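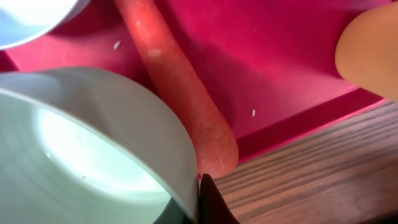 Carrot and bowls on bright pink. Colour helps sort out a crowded table.

The tray kitchen

By Bảo Phan

The kitchens in the Flimside flats were built with one run of worktop, and most of it is taken up by the sink and the hob. What remains is about the width of a chopping board. People who cook there have always ended up working on the table, and the table has always ended up covered in everything else.

Haoran Jiang moved into a Flimside flat in August and cooked on his lap for the first week. He had come from a shared house with a big kitchen and had brought too much with him, including two colanders and a fish kettle. The fish kettle went to a neighbour. What he kept was a stack of plastic trays, bought years ago for a school fair, and he started using them to divide up the table.

"I didn't plan it," he told me. "I put the vegetables on one because the wood was marking. Then I wanted somewhere for the packets, and somewhere for the mess."

There are 1,132 flats on the estate and nearly all have the same kitchen, so the idea travelled. When I first wrote about small kitchens for this magazine I got more letters from Flimside than from anywhere else, and several of them mentioned trays. I went to see how it was done, and I have been cooking this way at home since.

The basic rule is that each tray has a job and food moves from one to the next. Vegetables start on the first with a bowl beside them. A carrot can lie there unpeeled until it's wanted, and if you are called away to the door it won't roll on to the floor. Peelings go in one bowl and chopped pieces in another. Anything wet stays inside the rim. When the tray has done its work you lift the whole thing over to the sink, tip it, rinse it and stand it in the rack.

White bowls are best for the pieces, in my view, as you can see straight away whether they're clean. Haoran uses whatever is nearest.

Packets are the real trouble in a small kitchen. They slump, they slide about, and an open one will empty itself into a drawer. In Flimside they go into a clear plastic box with a good thick rim, which sits on the table while you cook and goes back on its shelf afterwards. Clear is important here. I tried a blue one at home and ended up buying a second packet of noodles because I couldn't see the first.
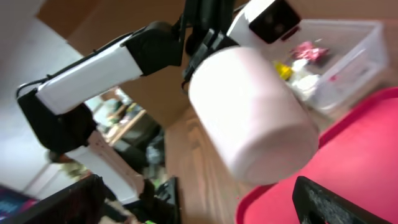 The box doesn't need a lid for this, and most people I spoke to had lost theirs. What it does need is a regular turn-out. Take everything out, wipe the bottom, and put the oldest packets back at the front. Haoran does his when he gets in from shopping, before the new things go in, and he says it takes less time than boiling the kettle. I do mine less often than that and it shows.

Cups and small tubs are awkward in a different way. They are always being moved to make space for something else, and they get knocked. If you stand them at the corner of a tray they are out of the way of your elbows and you know where to reach. Haoran likes coloured cups for measuring, one colour for dry things and one for wet. I find I forget which is which, so I measure the dry things first and use the same cup for both.

For buying trays, look for a raised rim and rounded corners. Square corners hold on to flour and need a brush. A textured base stops bowls skating about, though it takes longer to wipe. The Cekden market stall sells plain ones singly. The larger sets from Nandix look smart in the shop but the biggest tray in the set wouldn't fit in my sink, and I gave it to my sister for seedlings. Measure the sink before you go.

Dark trays deserve a mention. Rice, salt and breadcrumbs disappear on pale plastic and even more so on a white worktop. On black you can see every grain, which makes it far easier to sweep them together. I keep a black one for rice and for anything that has been breaded. It also goes under the pan when I'm serving up at the table, as that is when most of the rice escapes.

Clearing up is done in the same order as cooking. Packets back in the box, box on the shelf, then the trays from cleanest to dirtiest. A dish rack at the edge of the table saves walking to and fro with dripping hands. Crumbs on the bare wood come last, with a cloth that has been wrung out well, working along the grain.

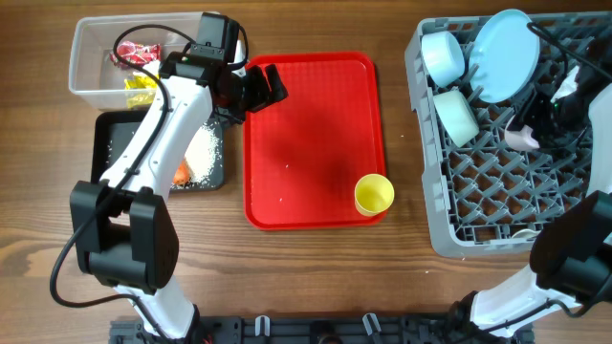

Looking after a wooden table

All of this is easier on the table too. Wood marks quickly under wet bowls and hot pans, and trays take care of the first of those. For hot pans you still want a proper mat, as thin plastic will soften and warp.

Haoran's table was second-hand, and he spent an evening sanding out the rings left by its last owner. He oiled it afterwards and has oiled it once more since. Use a food-safe oil, put on very little, leave it for 8 hours and wipe off whatever hasn't soaked in. If it still feels tacky the next day you used too much, and another rub with a dry cloth usually sorts it out.

Small stains from carrot or turmeric will fade by themselves if the table gets any daylight. Lemon juice and salt speeds them along, but rinse it off properly and dry the wood at once.

Where to eat nearby

If you are visiting Flimside and would like somebody else to do the washing up, Qian is a short walk from the estate, on the 167 bus route. The rice comes on a tray, and you carry it back to the counter yourself when you've finished.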